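Product notes: the Rosetura disc and rod fixture

12/29/21

Vamow has added a manipulation fixture to its catalog under the name Rosetura. We have had one on the bench since September, and several readers have written to ask whether it is worth the money for a small lab or a teaching shop. What follows is a summary of what comes with it, how it mounts, and how it behaved with the arm and gripper we already own.

The fixture is a clear acrylic frame with horizontal rods. Flat discs go on the rods and come off again. The basic task is to take a disc with a two-finger gripper, bring it to the frame in the right orientation, seat it, and release. Vamow sells it as a bench exercise for arms with a wrist camera, and the documentation is written with that setup in mind. It can be used without one, but the setup routine assumes a camera and the manual has no other method.

Assembly is by hand with a small screwdriver. The rods fasten to the frame strips with metal screws. Liam Heffernan put ours together in one afternoon, most of which went to peeling protective film from the acrylic. The screws should be tightened gradually, working from one side of the frame to the other. Ours went slightly out of square the first time because one strip was tightened fully before its neighbor was in place. Loosening everything and starting over fixed it.

The frame has to be held down. Vamow supplies adhesive pads, which we used for the first week and then replaced with a pair of low clamps. The pads hold well enough against a straight push but creep under repeated side loads. After a long session the frame had moved far enough for the taught positions to be off. Labs that already have a fixture plate should plan on bolting to it from the start. The base is not drilled for this, and Vamow recommends against drilling it yourself. Clamps are the practical answer.

The software side is a package called Pimosus, which is licensed separately. It includes a position teaching tool, a logging tool, and a small set of reference routines. Pimosus will talk to most arms that accept position commands over a network connection. Ita Nic Aodha wrote the adapter for ours in two days, working from the reference adapter in the package. The log format is plain text, one line per attempt, with the taught position, the commanded position, the gripper width at close, and a result field that the operator fills in. There is no automatic scoring in the version we have.

Most of our time went into the grip. A thin disc held by its faces presents its rim to the wrist camera, so the camera sees very little of the part at the point when the arm needs to know how it is tilted. Pimosus deals with this by having the arm back off and roll the wrist for a second look before the final approach. The extra look costs time but improved our results more than any other single setting.

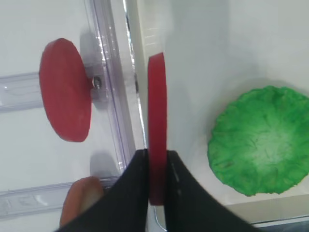

Finger material also matters. With hard fingertips a disc can pivot between the contact points during a fast move, and a small pivot is enough to miss a rod. We had the best results with a compliant tip surface and a modest closing force. Raising the force did not help past a certain point, and it made the release less clean. If your gripper has adjustable closing speed, set it low. The default in the reference routine is too quick.

Clear acrylic is a hard material for a camera, and buyers should know that before ordering. The strips show highlights and reflections that move as the wrist moves, and an edge detector tuned on one pose will often fail on the next. We turned off one of two overhead lamps and put a diffuser on the other. That reduced the false edges without removing them. Ita's adapter now ignores the frame altogether and works from the discs, with the rod positions taught by hand. This is less elegant than the method in the manual and has been more dependable.

We logged 1000 attempts with the final settings. The log from the earlier tuning period is longer, at 2441 lines, but the settings changed so often during it that we do not draw any conclusions from the results. In the final set the failures fell into two groups. The larger group was discs that touched the rod end and tipped. The smaller was discs that seated properly and were then pulled back by a finger on release. Opening the gripper in two steps, with a short pause between them, took care of most of the second group. The first group depends on the accuracy of the arm, and a recheck of the taught positions every 10 cycles was the only thing that helped.

Wear has been minor. Acrylic scuffs easily, so clean it with a soft damp cloth and keep solvents away from it. Vamow sells spare rods and screws singly and spare discs in packs of 5. Frame strips are not sold separately at present.

Gallagher, which handles orders for our region, quotes a lead time of three weeks for the fixture. Pimosus licenses are issued by email after payment and are tied to one controller. Moving a license to a different controller requires a written request, and ours took four working days to process. Readers who want a copy of the arm adapter or the two-step release routine can ask Ita Nic Aodha for the files. Please state your controller model and software version when you write.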